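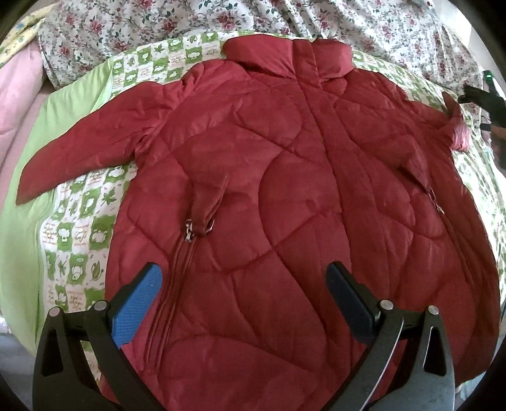
Red quilted jacket on the bed.

Conditioning cut stems for a March table job

I have been doing event flowers out of a rented cold room in Sustmont for five seasons. Most of the questions I get are about design. Most of my failures have been about water, so this post is about water.

The job was a dinner for Overgaard: 12 tables, one low arrangement each, plus a larger piece at the entrance. The client wanted ranunculus, white tulips, hellebore and some flowering branch. Room temperature at the venue was given to me as 68 F. Service ran from 6 p.m. to 11 p.m., and the tables had to be dressed by 3.

Stems came in from Laron two days ahead, dry packed. My order of work was as follows.

Buckets first. They get scrubbed with dish soap and a splash of bleach, then rinsed twice. I fill to a third of the height for ranunculus and tulips, half for hellebore, and nearly full for branches. Ranunculus stems are hollow and rot fast when they stand in deep water.

Cutting next. I take an inch off everything with a knife. Branches get cut at a steep angle and then split upward an inch or so with the pruners. I used to smash the ends with a hammer, as I was taught. I stopped two years ago and have seen no drop in uptake, and the water stays cleaner.

Tulips stay wrapped in paper to the neck for the first 12 hours. They keep growing after cutting, and they bend toward whatever light is in the room. In the cold room I leave the lights off. For this job I cut them an inch shorter than the design called for, and by the time of the dinner they had made up most of the difference.

Hellebore is the one that costs me sleep. If the seed pods have not started to form, the flower will hang its head within a few hours of being arranged, whatever you do to the stem. I asked for mature stems and got a mix. I sorted them on the bench: pods showing in one bucket, everything else in another. The second bucket got a shallow cut down the side of each stem and a night up to the neck in cool water. Even so, I used them only in the entrance piece, where their stems could stand deep. Low bowls got the mature ones.

The cold room was set at 38 F. A thermometer on the bottom shelf read 36 and one on the top shelf read 41, so tulips went low and branches went high. The compressor is loud and the room has one outlet. Dress for it.

Mechanics: chicken wire, balled loosely and taped across the bowl in a cross. No foam. Foam is faster by a good margin, but ranunculus stems are soft and I break too many pushing them in. With wire, the bowls have to travel with very little water and be topped up on site. I carry a watering can with a long narrow spout for this and would not try it with anything else.

Transport was 46 miles, by way of Ullosport, on a road that needs resurfacing. Bowls rode in crates with rolled towels between them. One tipped and lost its water. No stems broke.

Cletus Lyons helped with the set and checked the bowls again before the doors opened. Three needed water. At breakdown, the ranunculus were fully open and still firm. Two hellebore in the entrance piece had collapsed, both from the second bucket. The branches had dropped some petals onto the cloth, and I would spray them less next time.

Changes for the next one: order hellebore by the pod stage in writing, bring a spare bowl already wired, and put a second thermometer in the van.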